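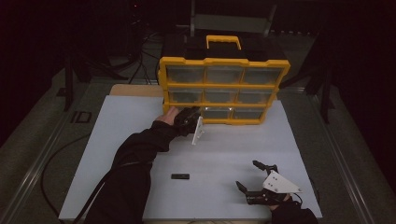 What did visitors to the Curivholm open day come to see? They came to see how the Vorkotov arm was taught its work, and most of them stayed longer than the printed program allowed.

The invitation had been worded with care. "The Hendriks Institute at Curivholm requests the pleasure of your company on 2 November 2025, for a public demonstration of manual instruction." The Institute had sent out 700 of these, and 229 persons had replied. Consuelo Hinojosa, Director of Public Programs, received them in the lower hall and reminded them that coats were to be left at the desk.

Njoroge Simiyu was the demonstrator. He had held the post since July and had not yet spoken before the public. He wore black, as the regulations for demonstrators required, and carried a gripper in each hand. A parts organizer with clear drawers in a yellow frame had been placed on the white board in front of him.

"The demonstrator will now proceed," said Ms. Hinojosa.

He proceeded. The lights beyond the table had been lowered, and the guests stood in the dark in their stocking-quiet way, like people in a chapel. A boy near the rope asked whether the man was pretending to be the machine or the machine would be pretending to be the man. Ms. Hinojosa replied that questions would be taken at the close.

Mr. Simiyu heard it all the same. He had spent the autumn in this room learning to do without his fingertips. At supper he now reached for the salt with two stiff fingers – his mother had remarked on it – and he opened his own front door as though someone might need to repeat it after him.

When the lights were raised, the Director invited questions. A gentleman from the Cukach district council asked about the cost of heating the hall. The boy put up his hand and asked his question again, word for word.

"The Institute has no formal position on that matter," said Ms. Hinojosa.

"I try to go slowly," said Mr. Simiyu, "so that it can follow me."

The boy considered this. He lifted one hand, pressed his fingers together, and opened them by degrees. Mr. Simiyu raised a gripper and did the same.

The minutes record that the visit closed on time. Ms. Hinojosa corrected them the next morning, in ink, and initialed the change.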